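Print this page | E-mail this article

Home | Articles | Robotics | Standards and practice | Index A–Z

Good practice in hand-held gripper work with household textiles
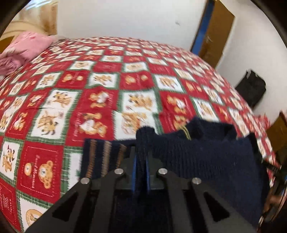

Overview

Good practice in hand-held gripper work is the set of rules, written and unwritten, that operators follow when they use a hand-held gripper to handle clothing, bedding and other soft goods in ordinary homes. The work produces recordings of a task such as folding a sweater or laying out a towel. The recordings are later used to train robots that have the same kind of gripper at the end of an arm.

Most of the rules deal with four matters: the state of the tool, the way cloth is gripped, the treatment of the home and the people in it, and the keeping of records. No law covers the work as a whole. General rules on privacy, product safety and employment apply to it in most places, and the practices described in this article sit on top of those.

Terms

A hand-held gripper is a gripper that is carried and opened or closed by a person. The jaws are the two parts that meet on the object. A pad is a softer facing fixed to the inner side of a jaw. A take is one unbroken recording of one task. A reset is the work of putting the items back into a starting state between takes.

Some groups use "episode" for take and "finger" for jaw. The Omcombe guide, which many smaller groups copied, uses take and jaw throughout, and this article does the same.

History

Early collection work with hand-held grippers had few rules. Operators were told what task to do and how many takes were wanted, and the rest was left to them. Problems showed up later, when takes from different operators were put together. One person would grip a sweater by the hem, another by the shoulder, and a third would smooth the cloth with a bare hand before starting to fold. Some takes ended when the garment was folded and some ended when the tool was put down.

The Omcombe guide was the first attempt by that group to settle these points on paper. It was drafted by Eluned Gethin and Dinesh Uddin and ran to 8 pages in its first edition. The section on cloth was the longest. A second edition, edited by Annag Innes, added the rules on homes and consent and moved the checklist for the tool to the front.

Dutier, a collection firm, wrote a separate set of rules for its own operators. It is stricter on record keeping and looser on grip. The two sets agree on most matters of safety.

Condition of the tool

The gripper is checked before the first take of a session and again after any drop. The check covers the following:

- The jaws meet evenly along their length when closed.
- The pads are firmly attached, with no lifted corners.
- The pivots move freely and have no thread or hair wound around them.
- No edge on the arms or jaws is sharp enough to pull a stitch.
- The camera lens is clean and its mount does not shift when pressed.

Loose fiber is the most common fault in textile work. Wool and fleece shed onto the pads, and a pad covered in lint holds less well than a clean one. Pads are wiped with a dry cloth between garments. Solvents are avoided. Some of them soften the glue behind the pad, and residue can mark pale fabric.

Worn pads are replaced as a pair. The Omcombe guide tells operators not to turn a worn pad around and use it again, a habit that was common in the early work. A note of the change goes in the session log, as takes made on old and new pads may differ.

Gripping cloth

Cloth can be held in several ways. The two that matter most are the edge grip and the pinched fold. In an edge grip, the jaws close over a hem, cuff or other free edge. In a pinched fold, the jaws come down on cloth that is lying flat and close on it so that a small ridge stands up between them.

The pinched fold is useful on knitwear, where the hem may be tucked under or too thick to pick out from the layer below. It is used on a sweater spread over a bed, for instance, when the operator wants to lift part of the body without first finding an edge. The picture at the head of this article shows a fold of dark navy knit held in this way between the blue pads of a gripper, with the rest of the sweater lying on a patchwork-print bedspread.

Rules for the pinched fold are much the same everywhere:

1. Come down with the jaws open and square to the cloth.
2. Stop when the jaw tips touch. Pressing into a mattress pushes the tips into the bedding and may catch it along with the garment.
3. Close slowly.
4. Lift a short way and check that only the intended layer has come up.
5. If the bedspread or a second layer has come too, set it down, open fully and start the grip again.

Step 5 is recorded as part of the take. Operators are asked to leave such corrections in, because a robot trained on them will need to make the same recovery. A take is thrown out only if the operator uses a bare hand on the cloth, if the tool fails, or if someone interrupts.

Loose threads, buttons, zippers and drawstrings are kept clear of the jaws where possible. If a thread has caught, the operator ends the take and frees it by hand. Pulling with the gripper can run a ladder through a knit.

Surfaces

Beds, tables and floors each give different results. A bed is soft and often curved, and the cover moves with the garment. Tables are firmer and make edge grips easier. Floors are used least, mainly for reasons of hygiene and the strain on the operator's back and knees.

Guides disagree on whether a bed should be cleared and covered with a plain sheet. Supporters of a plain sheet say that the garment stands out and that labels are easier to check. Aba Yakubu, in a paper written for Dutier, took the other side. She argued that people fold laundry on whatever bedspread they have, prints included, and that a system trained only on plain sheets does badly on a busy pattern. Current practice at both groups is to leave the bed as it is found, with its blankets and covers, and to write down the kind of cover in the log.

Items nearby are also left in place unless they are fragile, private or likely to fall.

Homes and consent

Many takes are made in lived-in rooms. The adult responsible for the home gives written consent before the session, and the form names the rooms to be used. A room that is not on the form is not entered with a running camera. Consent may be withdrawn, and the Omcombe guide gives the household 80 days after the session to do so without stating a reason.

Before recording, the operator and a member of the household look over the room together. Letters, medicine, screens, family photographs and anything with a name or address on it are moved or turned over. Faces are kept out of view. An operator's own hands and sleeves may appear, and this is accepted, though rings and watches are usually taken off. They snag.

Children and pets stay out of the room while takes are being made. If either comes in, the take stops.

Garments that belong to the household are handled only with permission. Damage is reported the same day. Dutier keeps a small fund for replacements and does not ask the household to prove the value of an item below a set limit.

Operator safety

Hand-held grippers are light, but the work is repetitive and the closing motion loads the same muscles each time. Both guides set a limit on unbroken work and call for a rest between blocks of takes. Operators who work at beds are told to kneel or sit when the mattress is low. Bending from the waist for a whole session is the most common cause of complaint.

Fingers are kept away from the jaws and out of the linkage behind them. Long hair is tied back. Any cable is run behind the operator, away from the side of the bed where the operator stands or kneels.

Records

A session log gives the date, the operator's code, the tool number, the task, the surface, the type of garment and any change made to the tool. Each take is marked as kept, kept with a fault, or dropped. Where a take is dropped, a short reason is given.

The Flotar log sheet is the form most often used alongside the Omcombe guide. It was drawn up by Iolo Ifans and has 3 sections, one each for the room, the tool and the takes. The Aryee sheet is shorter and combines the room and the tool. Either is accepted under the guide as long as no required entry is left out.

Logs are checked against the recordings by a second person, who was not present at the session. The checker looks at a sample of takes from the beginning, middle and end. If 2 or more entries in the sample are wrong, the whole log is checked.

Criticism

Some operators have said that the rules on resets take too much time. Under the Omcombe guide a garment must be shaken out and laid down in a new position after each take, and for a short task the reset may last longer than the take itself. Gethin defended the rule in a reply printed with the second edition, saying that a sweater laid down the same way each time "teaches one sweater in one place."

Others object to the loose wording of the rules on corrections. The guide does not say how many failed grips may be left in a single take, and groups have settled on different limits.

See also: Gripper pads; Handling of knitwear; Consent forms for home recording; Session logs

Last revised September 19, 2024

Contact us | Copyright and terms of use | Back to top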